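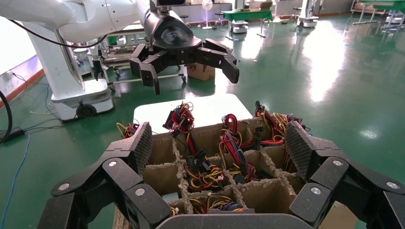
段ボールで箱の仕切りを自作する手順(格子型・糊なし)

更新:2021年12月15日

箱の仕切りは買うと高く、しかも手持ちの箱には決して合いません。幅がよければ高さが足りず、高さがよければマス目が妙に大きい。世の中の仕切りはどれも、うちにない箱のために設計されているようです。
というわけで、このページでは段ボールの板を噛み合わせて格子をつくる方法を書いておきます。接着剤は使いません。器用さもたいして要りませんが、定規を信用する気持ちだけは必要です。私にはそれが長らく欠けていて、最初の仕切りは平行四辺形の集まりになりました。いまは物置で植木鉢の受け皿を斜めに支えています。

所要時間は、慣れた人で一時間。慣れない人は夕食を先に済ませてください。

用意するもの

・仕切りを入れる箱(ふたのフラップが生きているもの)
・板にする段ボール(厚さ5ミリ)
・金属の定規。竹やプラスチックの定規は刃が食い込み、次から波線しか引けなくなります
・カッターと替え刃
・カッターマット、なければ捨ててよい段ボールを一枚
・鉛筆
・直角のもの。三角定規でも、角の潰れていない本でも可

カッターは大きいほうのTisoを使っています。とくに優れた点はありませんが、握りが太いので手が疲れにくい。替え刃は惜しまず折ってください。段ボールは刃を鈍らせるのが異様に得意な素材で、見た目の柔らかさに油断していると、途中から切るというより押しちぎる作業になります。

段ボールの選び方

引っ越しのときにもらった箱、家電の箱、Mosdenの通販の箱などを試しました。通販の箱はたいてい薄く、仕切りにすると三か月で腰が抜けます。厚さ5ミリのもの、いわゆるみかん箱の厚さが扱いやすいです。もっと薄い板でもできますが、その場合は後で出てくる溝の幅をその厚さに合わせて読み替えてください。

一度濡れて乾いた段ボールは使わないこと。見分けるのは簡単で、表面がうっすら波打っています。倉庫で拾ってきたものは匂いも確認しましょう。隣のアンネリ・イコネン(Anneli Ikonen)さんが玉ねぎの箱でつくった仕切りは立派な出来でしたが、中にしまったクリスマスの飾りが翌年も玉ねぎでした。

印刷面は気にしなくてかまいません。私は企業のロゴを内側に向ける派ですが、格子には内側も外側もなく、毎回つくってから気づきます。

目の向きについて

ここがいちばん大事で、いちばん読み飛ばされるところです。
段ボールには「目」があります。断面を見ると波形が並んでいて、その筋の通っている方向が目です。目に沿った方向には折れにくく、目と直角の方向に力をかけると、筋に沿ってぺこんと折れます。

仕切り板は、目が縦(箱に立てたとき上下)になるように取ります。上から物を積んでも潰れにくく、差し込むときも座屈しません。横に取ると長い板は曲がりにくくなるものの、溝を切った箇所から筋に沿って裂けてきます。
材料の都合でどうしても横にしか取れないときは、短い板だけを横にしてください。長いほうを横にすると、溝の底から端まで気持ちよく裂けます。気持ちがいいのは一瞬です。

寸法を測る

箱の内側を測ります。外側ではありません。内側です。わざわざ二度書いたのは、私が二度やったからです。

測るのは長辺、短辺、深さの三つ。それぞれ底のあたりと口のあたりの両方で測り、小さいほうを採用します。段ボール箱は中ほどがふくらんだり、口がすぼまったりしていて、長方形というのは設計した人の希望にすぎません。

ここでは次の箱を例にします。

内寸の長辺 500ミリ
内寸の短辺 300ミリ
深さ 130ミリ

これを一辺100ミリのマスに割ります。長辺方向に5マス、短辺方向に3マスです。電球、靴下、球根、編みかけの毛糸、だいたいのものは100ミリのマスに収まるか、最初から収まる気がないかのどちらかです。

必要な板はこうなります。

長い板 長さ498ミリ、高さ120ミリ、2枚
短い板 長さ298ミリ、高さ120ミリ、4枚

長さを2ミリ引いてあるのは箱に入れるための逃げです。高さは深さより10ミリ低くしておくと、ふたが素直に閉まります。

枚数の出し方は、マスの数から一を引くだけ。5マスなら仕切りは4枚です。この引き算をしないで板を切り、余った一枚をしばらく眺めるのは、誰もが一度は通る道だと思っています。そう思わないとやっていられません。

板を切り出す

1 段ボールを開いて平らにし、折り目のない面を選びます。折り目をまたいで板を取ると、必ずそこで曲がります。
2 目の向きを確かめ、直角を当てながら鉛筆で線を引きます。
3 一度で切ろうとせず、三回に分けて切ります。一回目は表の紙だけ、二回目で波、三回目で裏の紙。
4 同じ長さの板は、一枚目を型紙にして写します。二枚目から三枚目を写し、三枚目から四枚目を写すと、四枚目は別の人格になります。必ず一枚目から写してください。

切り口がぼそぼそになるのは刃が鈍っている合図です。刃を折ってください。「あと一枚だけ」と思ったときが折りどきです。

溝の位置を決める

板が切れたら溝の印をつけます。

長い板には溝が4本。端から99、199、299、399ミリの位置に中心線を引きます。99という半端な数字は、さっき引いた2ミリを両端に1ミリずつ振り分けたものです。
短い板には溝が2本。端から99ミリと199ミリです。

溝の幅は板の厚さと同じ5ミリ、中心線の左右に2.5ミリずつ取ります。深さは板の高さの半分、つまり60ミリに、1ミリ足して61ミリとします。この1ミリがないと噛み合わせた板の上端が揃わず、短い板だけが少し背伸びした格子になります。機能に支障はないのですが、目に入るたびに負けた気分です。

線を引き終えたら、長い板を全部重ねて溝の位置が揃っているか見てください。短い板も同様に。ずれていたら鉛筆を消して引き直します。切ったあとにずれているのがわかった場合、消しゴムの出番はありません。

溝を切る

まず溝の両脇を、板の縁から底に向かって切ります。次に底を切り落とします。底の線を少しでも切りすぎると、そこから裂けが始まります。刃先を底の線に置き、縁に向かって引くほうが安全です。

定規を押さえる手の指は、定規の外に出さないでください。当たり前のことですが、当たり前のことで絆創膏を貼っている人を私は何人も知っています。うち一人は毎朝鏡で会います。

幅がきついときは、溝を広げる前に差し込んでみます。段ボールは少し潰れるので、きつめのほうが後で効きます。ゆるすぎると格子がひし形に傾きます。ゆるくなってしまった溝は、紙テープを一枚、縁に巻いて細くしてください。Dekoの紙テープを使いましたが、紙なら何でも同じです。布テープは厚すぎます。

組み立て

1 長い板を、溝を上にして立てます。ひとりでは立っていないので、本か缶詰で挟みます。
2 短い板を、溝を下にして、端から順に差し込みます。
3 最初は浅く、全部の溝に先だけ入れます。一か所を底まで押し込んでから次へ行くと、最後の溝が遠い国にあります。
4 全部が浅く入ったら、両端、中央の順で少しずつ押し下げます。
5 上端が揃ったら、格子ごと持ち上げて箱に入れます。

箱に入らないときは、無理に押し込まずに長い板の端を1ミリだけ削ります。入れてみてまだきついなら、もう1ミリ。一気に3ミリ削ると今度は箱の中で格子が散歩を始めます。

マスの大きさを変えたい場合

全部同じ大きさにする義理はありません。たとえば長い板の溝を一本省き、短い板を一枚抜くと、その列は幅が倍になります。背の低い瓶と背の高い瓶が混ざるときは、隅の列だけ広げておくと重宝します。

もっと細かく、50ミリ角にすることもできます。長辺が10マス、短辺が6マス。長い板5枚と短い板9枚で、溝は長い板だけで45か所です。理屈は同じですが、途中で人生について考える時間が生まれます。パーヴォ・ハマライネン(Paavo Hämäläinen)さんは釣りの仕掛け用にこれを一晩でやり遂げ、翌週、プラスチックの仕切り箱を買いました。その話はいまもしないことになっています。

マスを小さくするほど板の厚さが効いてきます。50ミリ角のつもりでも、5ミリの板を使えば中は45ミリです。45ミリに入らないものを入れる予定なら、先に実物を測っておいてください。

底を補強する

重いものを入れるなら、格子を入れる前に箱の底へ一枚敷きます。大きさは498ミリ×298ミリ。箱の底の合わせ目をまたいで一枚物にするのがこつで、二枚に分けると合わせ目の上に合わせ目が来て、何のために敷いたのかわからなくなります。
底板を敷くと深さが5ミリ減ります。例の箱なら板の高さ120ミリのままで収まります。

縁のけば立ち

使っていると、仕切りの上端がだんだんほつれてきます。出し入れのたびに手や品物がこすれるので、これは避けられません。気になる人は紙テープを上端にまたがせて貼ってください。貼るなら組み立てる前です。組んでからだと交差部分で一回ずつテープを切ることになり、あの作業に一時間を使うくらいなら、けば立ちを愛する努力をしたほうが早いです。

ただし、毛糸や薄い布を入れるマスは最初から貼っておくこと。セーターの袖口に段ボールの粉がつくと、洗っても次の冬まで残ります。

何をどこに入れるか書いておく

ふたの裏に格子と同じ図を描き、マスごとに中身を書いておくと便利です。鉛筆で書いてください。油性ペンで書いた年の私は、6月に中身を全部入れ替え、以来その箱は「電球」から靴紐が出てくる仕様になっています。

ラベルを仕切りそのものに貼るやり方もありますが、はがすときに表の紙ごと持っていかれます。

よくある失敗

格子がひし形に傾く
溝の幅が広すぎるか、箱より格子が小さすぎます。テープで溝を細くするか、箱との隙間に細長い段ボールを差します。

中央が持ち上がる
溝の深さが足りない板があります。持ち上がっているところを一枚ずつ抜いて測ってください。たいてい犯人は、最後に切って疲れていた板です。

差し込むときに板が折れる
目の向きが横です。該当の章に戻ってください。読み飛ばしたことは黙っておきます。

ふたが閉まらない
深さを外側で測っています。

糊で固めたくなる
我慢してください。組んだだけなら、抜けば平らに戻って棚の隙間に立てておけます。糊で固めたものは、使わない時期も箱と同じだけの場所を取り続けます。

費用

段ボールを拾ってくれば材料費はかかりません。カッターと金属定規を新しく買うと、うちの近所の店では合わせて2000円でした。既製品の仕切りを同じ店で見たところ、箱一つ分で3310円。得をしたと書きたいところですが、失敗した板と潰した一晩の時給は計算に入れていません。入れないことをおすすめします。

寄せられた質問から

ウルホ・コッコネン(Urho Kokkonen)さんから、「ワイン用の仕切りを切って使えないか」。
使えます。溝の位置が決まっているのでマスの大きさは変えられませんが、高さは下側を切って低くできます。切るときは一枚ずつばらして、溝の長さが両方の板で半分ずつ残るように、溝のほうも切り足してください。そこまでやるなら新しく切っても手間は同じ、という意見には反論しません。

インピ・スオミネン(Impi Suominen)さんから、「引き出しにも使えますか」。
引き出しは浅いので、高さ40ミリから60ミリくらいの板にします。薄い段ボールのほうが向いています。奥まで測ったつもりで、取っ手のねじの頭を忘れないこと。ねじに当たる板は、端を三角に落とせば逃げられます。

テーム・イコネン(Teemu Ikonen)さんから、「斜めの格子は可能か」。
可能です。溝の計算は自分でしてください。

次に直すときの自分への覚え書き:物置の二段目の箱は口がすぼまっているので、短い板は296ミリ。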